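看一只机械手倒水

十二月的Saltach冷得早，下午四点天就暗了。我在Dorkutent的开放日上待了大半天，看他们的机械臂做实验，回来以后一直想写点什么，又一直没写，怕写成一篇牢骚。拖到现在，牢骚还是牢骚，只好照写。

开放日的票是在网上预约的，每场放100个人进去。先在大厅听介绍，然后分组上楼。介绍用的片子拍得很漂亮，镜头在玻璃器皿之间滑来滑去，配着钢琴，旁白说未来的实验室不再关灯。我对这句话有点意见。实验室不关灯，我年轻时就见识过，那时候不关灯的原因是有人在里面熬着。片子里没有人，只有手臂，动作干净利落，剪得也干净利落，每个动作刚要慢下来就切到下一个。

楼上的演示没有剪辑，所以慢。这是我最想说的一点。

演示的内容是处理几种带颜色的液体，黄的、红的、蓝的，讲解员说是染了色的水，为了让观众看得清楚。机械臂拿起容器，移动，停住，想一想（当然它没有在想，可是站在那里看的人都会这么觉得），再移动一点点，再停住。我前面一个孩子问他妈妈，它是不是坏了。妈妈说没有，它在算。过了一会儿孩子又问，它算好了没有。

我在大学的化学楼里当过多年的技术员，倒液体这件事，我做过的次数没法统计。一个刚进实验室的学生，教一个上午，下午就能倒得像样。他会洒，会手抖，会把标签贴反，可是他知道自己洒了。他看见台面上有一小摊，会骂一句，拿纸来擦，然后在记录本上写“约损失少许”，或者偷偷不写。无论哪一种，他心里是有数的。我问讲解员，机器洒了以后怎么知道自己洒了。讲解员答得很诚恳，说这正是他们在努力的方向。一天之内，“努力的方向”这几个字我听了太多遍，到后来一听见就知道答案是不能。

再说那张台子。白的，宽的，大部分地方什么都没放。凡是真正干过活的人都知道，实验台从来没有这么空过。我那张台子上常年有半盒手套、一只没人认领的搅拌子、三支写不出字的记号笔，还有隔壁组借了不还、又悄悄还回来的量筒。机器要在这么干净的地方才能工作，那么把台子收拾成这样的人工算在谁头上？宣传册里写着，它的抓取系统叫Flilto，训练时做过1573次倾倒动作。册子没有写每一次之后是谁把杯子洗了，谁把试管插回架子，谁把碗摆回原位。我猜是人，而且是年轻人，而且工资不高。

册子上还有一个数字，说成功率达到百分之77。我拿着这个数字想了很久。对搞研究的人来说，它也许很了不起，比去年的高，比别家的高，可以写文章。可是换到我原来的岗位上，一个技术员倒一百次有二十三次倒不成，他大概撑不过试用期。倒的如果是水，无非擦桌子；倒的如果是酸呢？我问过，得到的答复是目前只用水。那就是说，目前它会做的是一件不需要它来做的事。

有人会说我苛刻，说凡是新东西都有笨拙的时候，早年的汽车还跑不过马。这个比喻我听了半辈子，每一样新东西都拿它来挡箭。可是跑不过马的东西里，后来变成汽车的只有一样，其余的都进了仓库。我们楼的地下室里就有一台Pfeiffer的自动进样设备，当年买来的时候也开过类似的会，也切过蛋糕，用了两个学期，坏了一个零件，配件要等，等着等着上面就堆满了纸箱。我退休那年它还在，纸箱也还在。

我得说句公道话。讲解的几个年轻人不坏，他们说话比片子老实得多。其中一位在问答的时候承认，透明的东西最难办，玻璃和塑料在机器的眼睛里时有时无，杯壁到底在哪里，有时要靠猜。我听了倒有些亲切。透明的东西对人也不容易，我打碎过的烧杯里，有好几只就是因为洗干净了放在窗边，伸手的时候没看见。如果片子里也讲这一段，我对Dorkutent的印象会好很多。可是片子里没有，片子里只有钢琴。

我真正担心的还不是机器笨。笨可以改，过几年也许就不笨了，这个我愿意相信。我担心的是看演示的人里，有几位穿西装的，一直在低声算账。他们没怎么看机械臂，看的是册子后面那页，上面写着可以替代多少岗位时。他们回去以后要做的决定，不会等到百分之77变成百分之百。裁人的速度一向比机器学会倒水的速度快，中间那段空当由谁来填？由剩下的人来填，一边做原来的活，一边给机器洗杯子。这种事我见过，只是当年换上来的是一套软件，没有胳膊。

所以我建议办开放日的人，下次把片子省了，把大家直接带到楼上去，让大家站着看一次完整的，从摆杯子看到洗杯子，中间不讲解。愿意看完的人自然会有判断。也把出错的那几次留着，别急着按停，别急着说“我们再来一遍”。我那一组看了3次演示，按停了一次，按得很快，后排的人大概都没看清是怎么回事。

散场的时候发了纪念品，是一只印着公司名字的塑料量杯。我带回家量米用了，刻度倒是准的。

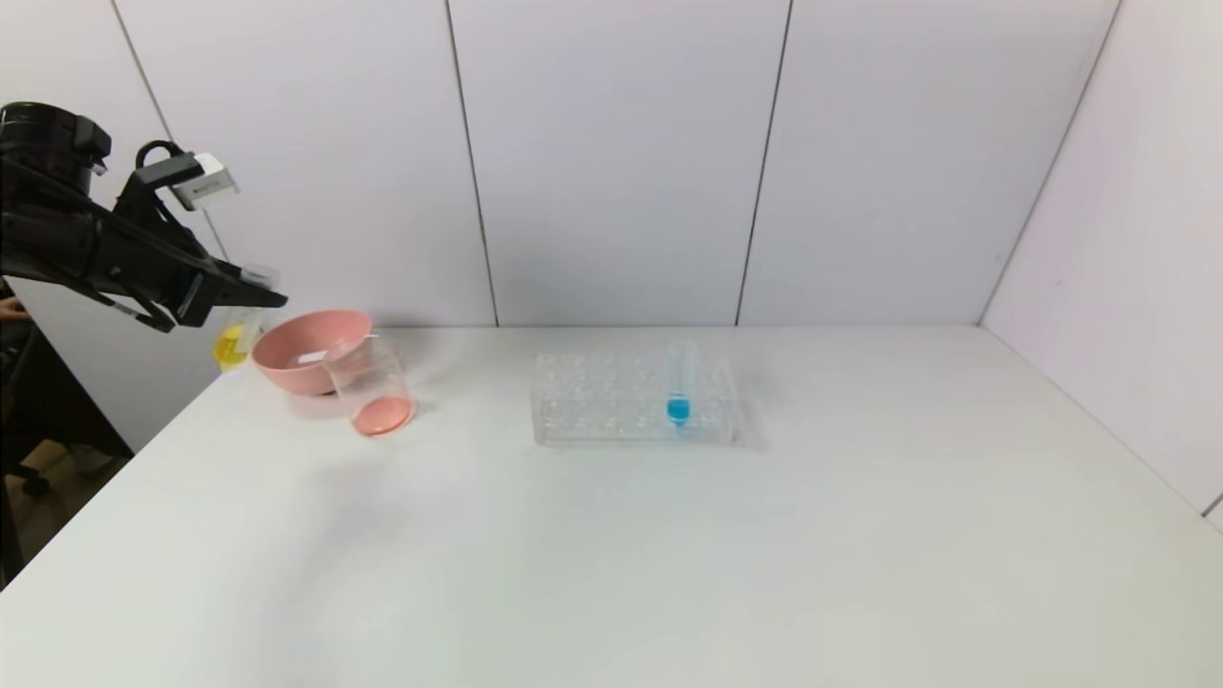
Dorkutent的演示台：机械臂夹着盛有黄色液体的透明容器，旁边是粉色的碗、烧杯和试管架。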